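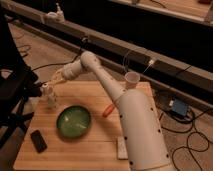

Is the Brelitz table oil worth paying three times what the supermarket bottle costs?
For a table you eat at every day, maybe. For cutting boards, shelves and anything that lives against a wall, save your money.

Posted 2021-10-01 in Wood Care

I should say that I don't trust finishes sold with a story. Brelitz has a long one, printed on a folded card, about a family workshop and a secret blend. The ingredients come down to linseed oil, some wax and a drying agent. Ledo sells much the same mix with a plainer label, and I have used Ledo for years without writing a word about it.

The promises on the card: touch dry in 24 hours, fully hardened in 60 days, no rings from hot mugs. I did our kitchen table in two coats, sanding lightly between them. Touch dry took closer to two days in a room with the window open. Call that a cool week and let it pass. The smell is another matter. It hung on for most of a week, sweet and a bit like old putty, and it got into the bread.

Going on, it behaves well. It spreads thin, a little goes a long way, and it doesn't leave the sticky patches I get from Ledo when I'm lazy about wiping off. The color barely shifts, so if you hate the orange look that linseed usually gives pine, you may like this. The sheen is low. I'd call it dull, Brelitz calls it "natural silk."

Rings: water beads up and wipes off. Red wine left overnight made a mark, faint but there. A hot mug made a pale ring on day 20, which the card would say is my fault for not waiting the full 60. Who keeps a kitchen table free of mugs for two months?

Carmela Mazza, who runs the hardware counter in Pondville and sold me the stuff, swears it gets tougher with a third coat. She may be right. A third coat also means a third of the bottle gone, and I notice she wasn't giving those away. Kuo-hua Cheung wrote in after my Valentini wax review to say he's had Brelitz on a workbench since last December and it still looks decent. His bench, his word. I haven't seen it.

One real complaint. The cap has no pour spout, so the first splash always lands where you don't want it. Decant it into something smaller. And lay used rags out flat outdoors to dry, because oily rags can catch fire in a heap. The card mentions this in the smallest print it has.

Ease of use: 4 out of 5
Protection: 3 out of 5
Value: 2 out of 5

I'll finish the bottle. The next one will probably be Ledo.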